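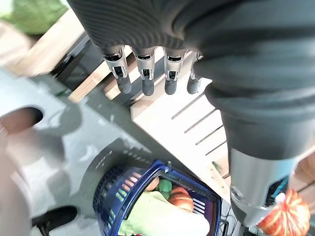
Taller de robótica Deltumia: galería de fin de curso

Esta página reúne el trabajo del grupo de manipulación del instituto Oyewole. El curso se cerró en junio y la galería se publica el 2 de septiembre, junto con la apertura de inscripciones para el nuevo grupo.

El proyecto de este año se llamó Foldale. Consistía en programar una mano de varios dedos para recoger y colocar objetos de forma irregular fuera del aula, con luz natural y sobre superficies que no están preparadas para ello.

Mano y banco
Los dedos sobre la madera clara del banco, junto a las ranuras. Articulaciones de metal plateado y puntas de goma gris oscuro. Al sol, los dedos dejan sombra en la superficie, un punto que el grupo de visión tuvo que tratar aparte.

Cesta azul
Cesta de plástico con paredes perforadas, un paño verde claro y una calabaza pequeña de color naranja. La rejilla deja ver parte del contenido desde fuera y complica la segmentación.

Calabaza de rayas
Naranja y blanca, con el rabo corto y blanco. Las costillas obligan a decidir dónde apoyar cada dedo antes de cerrar la mano.

Datos del curso
Agarres registrados: 530
Agarres válidos tras la revisión: 454
Grupos de trabajo: 2 (control y visión)

Los registros se revisaron en clase y los descartados se guardan en una carpeta aparte. La memoria del proyecto se puede consultar en la biblioteca del centro.

El próximo curso el taller se impartirá en el aula Darnard. No se pide experiencia previa en programación. Inscripciones en secretaría, en horario de mañana.

Volver a galerías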